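Finger pads on the Triline pair, 20 August 2020

Swapped the finger pads on both hand-held grippers. The old set had 2,456 cycles on it and the left one was slipping on anything round. Deepak Sisodia cut the new pads at Pasia from the same file as in April, with 2 mm more at the root.

The screws go in dry, then come out one at a time for threadlocker. Doing all of them at once lets the pad creep sideways - I lost an evening to that last time.

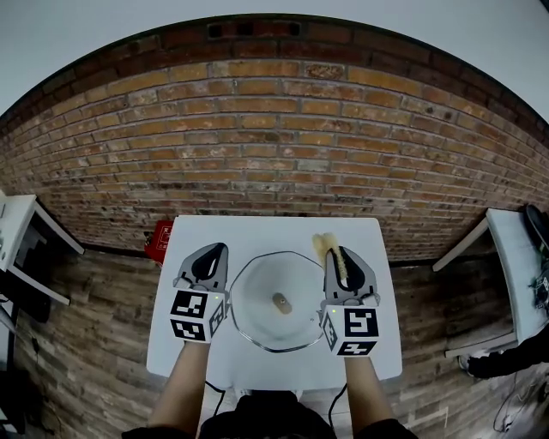 Zero offset gets redone after every pad change, left side first. Close the fingers with nothing between them, store the value, open fully, store again. Mine read 63 closed on the left and matched on the right. The marker cubes stay bolted on throughout, and the green light on each gripper should be lit before the first grasp. I use a brush held upright in the right fingers as the grip check.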